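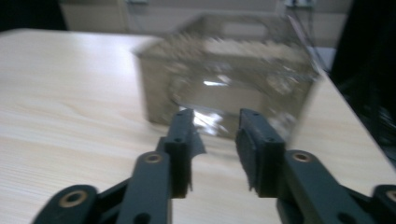 Why teach a robot with a tool held in the hand, when you could simply drive the robot itself?

Mostly for speed and variety. A person holding a gripper moves at a person's pace and can walk into any room with a table in it, and the recordings can be used later to train an arm that was never there.

Chapter 11
Learning from Hand-Held Demonstrations

The previous chapter left us with a robot arm, a joystick and a graduate student losing the will to live. Driving an arm from a distance gives beautifully tidy data, in that every joint angle is known. It also gives very little of it. In the Mutberg study, which we shall follow through this chapter, Chrysanthi Panagiotou and Styliani Kyriakidis took the arm away and kept the fingers. What remained was a two-fingered gripper with a camera on it, carried to the table by hand.

The set contains 2,044 demonstrations recorded in 28 rooms. The policy trained on it sees what the camera sees and must work out two things at each step: where the gripper should go next, and how far apart the fingers should be. It is told nothing about the object. This matters a good deal with clear plastic, where the tabletop shows through the walls and a bright reflection can be the most noticeable thing in view. People cope with this so easily that they forget to mention it in their papers.

Motion blur is the other guest who always turns up. A hand is quicker than an arm and less considerate towards cameras. Kyriakidis first threw out every blurred picture, then trained a second policy with them left in. The second did better on transparent boxes - a result that annoyed the person who had written the blur filter, namely Kyriakidis. Section 11.2 looks at why, and at how much of the gain survives when the lighting changes.

We begin with the duller matter of working out where the gripper was. Readers who skipped the material on camera poses in Chapter 2 may wish to go back to it now, quietly.

11.1 Recovering the path of the hand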